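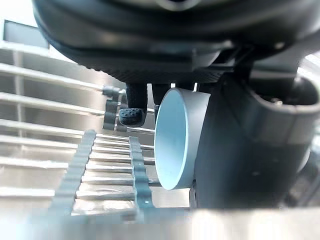
Pellden Opens Registration for Virtual Charity Quilt Drive

Pellden, the virtual-world events group, will accept quilt squares for children's hospital wards through its in-world booths at Pumholm and Claltari. Registration opens Aug 16, 2024. Each participant may submit 2 squares. Kits are free and contain a pattern notecard, a measurement chart and a mailing label.

Finished squares are mailed to the Bataineh sewing room, where they are checked for size and joined into quilts. The drive closes when 100 squares have been received. Squares must be cotton, prewashed and free of buttons or beads. 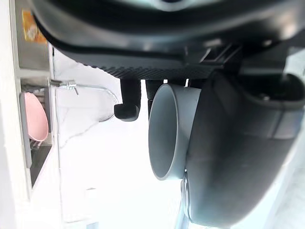

By Jiahui Fan, Pellden Events Desk

Booth hours are posted at each landing point. Avatars must be in the Pellden group to receive a kit. Group membership carries no fee.

A donation kiosk will run at both booths for the length of the drive. Kiosk proceeds pay for batting and thread. Totals will be published in January in the group notices.

Contact: Jiahui Fan, by in-world notecard.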